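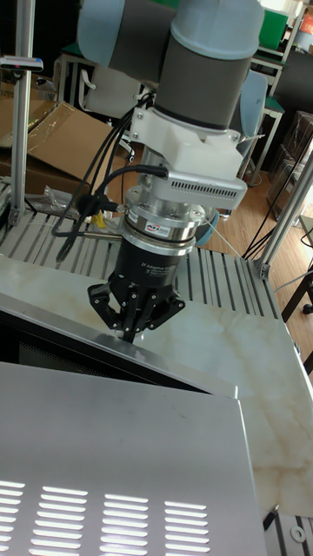 Brimurar and Jiser agree two-season loan for Montes league pitcher

Brimurar Baseball Club has reached agreement with Jiser on the loan of a left-handed starting pitcher for two seasons, the clubs confirmed in a joint notice dated May 17, 2026. The player's name will be withheld until his registration has been accepted by the Montes League, in keeping with the league's rules on transfers made after the opening of the season.

Under the terms of the agreement, Brimurar will pay Jiser a fee of £3000 for each season of the loan and will meet the player's travel and lodging costs in full. Jiser will continue to hold his registration throughout and may recall him once in each season, provided that written notice is given at least 20 days before the date on which he is required. A recall may not take effect during the play-offs.

The agreement does not include an option to buy. Brimurar had asked for one during the talks, but Jiser declined on the grounds that the pitcher remains part of its longer-term plans. The clubs have instead agreed that Brimurar will be given the first opportunity to make an offer should Jiser decide to release or sell the player before the loan has ended.

Brimurar began the season with a short pitching staff after the retirement of one starter and the departure of another to a club outside the league. Relief pitchers have been used to open several games, and the club acknowledged in its notice that this arrangement could not be kept up for a full summer. The new arrival is expected to join the rotation directly, subject to a medical examination and a short period of training with the club's catchers.

For Jiser, the loan eases a crowded roster. The club has four left-handed starters under contract and has found it difficult to offer regular innings to the younger members of the group. Its notice stated that the pitcher had asked for the chance to start more often, and that a move within the league was preferred to one abroad so that the coaching staff could continue to follow his progress. He will not be permitted to pitch against Jiser in regular season games. The restriction does not apply in the play-offs, where the choice will rest with Brimurar.

The Montes League office is required to examine all loans that run beyond the end of the current season. It will consider in particular the limits on pitches thrown, which are set for the player and not for the club, and which will carry over in full from his appearances for Jiser this spring. Both clubs have submitted their records. A decision on registration is normally given within five working days of the papers being received.

Should the registration be accepted in time, the pitcher will be available for Brimurar's next home series, against Wereo. The ground has room for nearly 3000 spectators, and seats remain on sale for all three games. Season ticket holders are reminded that the second game of the series has been moved to an earlier start at the request of the visiting club, and that tickets already issued remain valid for the new time.

Wereo currently leads the league by a game and a half. Brimurar stands fifth, one place outside the play-off positions, and has lost six of its past nine games, four of them by a single run. Jiser is third and has a game in hand on both clubs above it.

The regular season closes at the end of September, with the play-offs to be completed in October. Players on loan must be registered with their new club by the end of July in order to take part. The league will publish a full list of completed transfers and loans after that deadline has passed.

Brimurar has said that it does not expect to make any further additions to its pitching staff this season. Talks on a reserve infielder are continuing, and a separate notice will be issued if terms are agreed.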